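Bondholm walks after dark again this June

Free winter night walks return every Friday, with a longer route through the Torska lanes and a new sound program

BONDHOLM — The Bondholm Night Walks are back for another winter, and this year they go further than ever. Starting on the first Friday in June, locals and visitors are invited to meet at the Cabello Hall steps at 7.30 pm and spend the evening on foot, hearing stories, songs and a fair bit of neighbourhood gossip from the people who grew up on these streets.

The walks are free, run every Friday through the colder months and finish back at the hall with soup, bread and hot chocolate. They're open to all ages, and dogs on leads are very welcome (last winter's regulars included a greyhound in a hand-knitted jumper, and we hope to see him again).

"I love this town at night," said program director Nuria Ortuño. "You hear things you'd never notice at lunchtime. Somebody's practising the clarinet, somebody's frying onions, and there's that smell of wood smoke all the way up the hill. People come once to keep a friend company and then they turn up the next week with their mum."

The program began as a single evening organised by the Plenositz Local History Group, which wanted to share its recorded interviews with older residents. Those recordings are still at the heart of it. The group's archive now holds 901 of them, covering everything from the old tram strike to the proper way to pickle a cucumber, and walkers will hear a fresh selection each week on small handheld speakers carried by the guides.

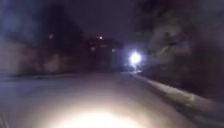

Do I need to be fit to join in?
Most people who can manage a gentle stroll will be comfortable, as the group stops often and the pace is slow. The short route takes around 60 minutes and avoids the hill altogether, so it's the better pick for prams and anyone who'd like an easier night.

New this year is the Torska loop, which heads out past the former bakery and the bottle yard before winding home through the lanes. It has been on the wish list for ages. Torska was once the busiest corner of Bondholm, with its own brass band, a boxing gym above the butcher's and a rivalry with Plenositz that still flares up at the bowls club. Guides have been gathering stories door to door since summer, and the response has been wonderful. One household handed over a biscuit tin full of dance cards. Another sang the whole of the Torska school song down the phone, including the verse that was banned.

Those stories will be told live by the people they belong to wherever possible. On some nights that will mean a chair on a front verandah and a rug over the knees. On others, a neighbour or grandchild will do the reading.

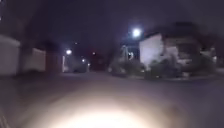

A Bondholm street by night. The walks set out at 7.30 pm every Friday from June.

Music is a bigger part of the program too. The Cabello Singers will join the first walk of each month, performing at 3 stops along the way and leading everyone in a round at the end. No experience is needed and the words will be handed out on the night. The choir has been working on its own arrangement of the "Lamplighter's Waltz", a tune that turned up in the back of a Plenositz hymn book and hasn't been played in public for generations.

"We had one page of melody and a few chords in pencil," Ortuño said. "The altos worked out a harmony over cups of tea and now I can't get it out of my head. I'm so excited for people to hear it in the open air."

Young walkers have their own evening as well. On the last Friday of the school term, the storytellers will be students from Bondholm Primary, who have been interviewing their grandparents and neighbours in class. Expect ghost stories, some of them quite long.

The Night Walks go ahead in light rain. If there's a severe weather warning, the evening moves indoors to Cabello Hall, where the recordings will be played and the soup will be served as usual.
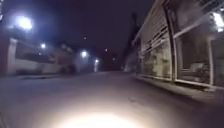 What to bring

Warm layers, sturdy shoes and a mug for your soup. A small torch is handy, and if you have colourful scarves, beanies or gloves to spare, there's a swap basket inside the hall door.

Bookings

There's no need to book for the short route. Places on the Torska loop are limited to keep the stories easy to hear, and names can be put down at the hall counter or at the Plenositz library desk during opening hours. Groups are asked to get in touch ahead of time.

Sharing a story

The history group would love to hear from anyone with memories of Torska, whether you lived there, worked there or just went for the dances. Recording sessions are relaxed and take place at the hall or in your own kitchen. Leave your name and phone number at the hall counter.

Media contact: Nuria Ortuño, Bondholm Night Walks, care of Cabello Hall. Interviews with guides and choir members can be arranged on request.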